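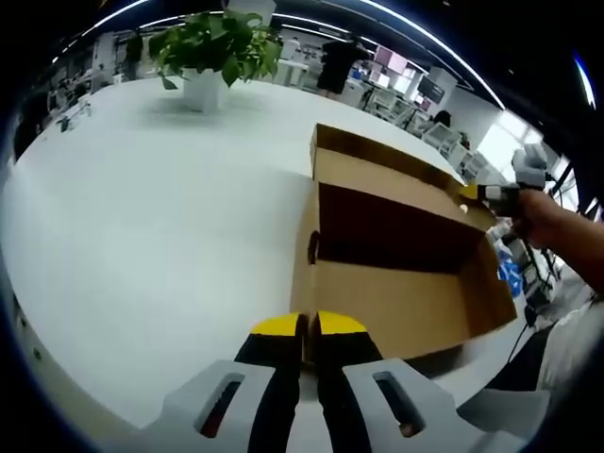
Hand-held grippers: fingertips slide off thin sachets

Search this site Go

Posted by Sorcha Fahy, 28/10/2020

I am building a pair of hand-held grippers in a shared workshop. Each has two black fingers with yellow tips, driven by one trigger through a printed linkage, with a wide-angle camera looking down the fingers. The task is packing: lift small goods off a white table and put them in an open cardboard box, one gripper in each hand.

Rigid items are no trouble. The box itself is no trouble either, as the fingers close on a single wall of corrugated board and hold it while the other hand works. Thin sachets are the problem. The tips meet at the very point and leave a gap further down, so the foil creases, rolls and slips out when I lift. I have tried a stronger return spring, which made the trigger tiring and changed nothing else.
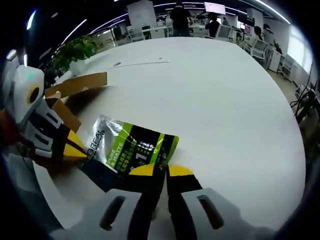
Fingers open at the lower corner of the sachet, second gripper to the left.

Should I change the tip material, the tip shape or the linkage? I would like to keep the linkage if possible – it took most of January to get the play out of it.

Catríona Rafferty

Keep the linkage. If the tips touch before the rest of the pad, you have toe-in, and a stronger spring only presses harder on the same line of contact. Check it with a strip of paper. Close the fingers on it with the trigger fully released and pull the paper out sideways at the point, then again further down. The drag should be much the same in both places. If it only drags at the point, pack out the finger mount at the front screw with a 2 mm shim and test again. Do one finger first, then the other, or you will not know which one was out.

After that, look at the pads. A hard printed tip will not hold foil whatever the angle. Cast or glue on a soft face 12 mm long and leave it plain. Ridges are good on board and poor on film, as the film bridges across them. Wipe the pads with alcohol before each session, including any that look clean.

Approach matters too. Take a sachet by the sealed edge or a corner with the fingers nearly flat to the table, close, then tilt. If you come straight down on the filled part you are trying to pinch a cushion.

falcao_bench

get softer tips. I had the Grotalex ones and they were fine

Zestus

Agree with the paper test. Two further points.

The slots in the side brackets may be letting the fingers move under load. Mark the screw position with a fine pen, do a morning's work and see whether the marks still line up. If they do not, use serrated washers before you touch anything else. I shimmed mine twice for an error that came from a loose bracket.

Secondly, if you log finger width from the camera, redo the zero after fitting pads. Mine read closed with a visible gap for a week, and every recording from that week had to be corrected by hand. My encoder gives 4000 counts over full travel and the new pads used up a fair part of that – allow for it in the closing limit too.

I would not bother with suction for this. Crinkled foil leaks.

Contact us | © Sutavia Workshop Help | Back to top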